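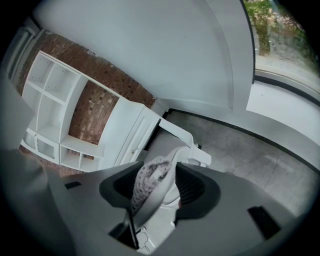 4. Putting things on the built-in shelves

By Decha Inthanon
3 February 2026
6 comments | 79 shares

This part of the Flilgate house guide is for the white shelving unit at the brick wall. Please finish section 3 (cleaning) before you start.

4.1 Wipe every cubby with a cloth that is only a little damp. Let the paint dry fully before you put anything on it.

4.2 Begin with the low open shelf under the brick recess. Heavy things go here, for example big books or a box of games.

Caution: Do not push objects hard against the brick. Brick can scratch them, and small pieces of mortar may come off.

4.3 Fill the square compartments next. Put books upright and keep the tallest at the sides. Leave some 4 cubbies free for the next guests, they always bring something.

4.4 Cloth items, such as table covers and spare curtains, must be folded and placed in the cabinet with the small round knob. Close the door gently by the knob.

Note: If the door does not stay closed, see section 7. Do not put tape on it.

4.5 The lower cabinet near the floor has panels which are easy to mark. Move chairs away from it before you work.

4.6 Keep the window sill clear. In May the sun is strong on that side and paper covers lose their color in a few weeks.

Caution: Do not stand on the low shelf to reach the top. Use the Ovley step stool from the hall and put it back after.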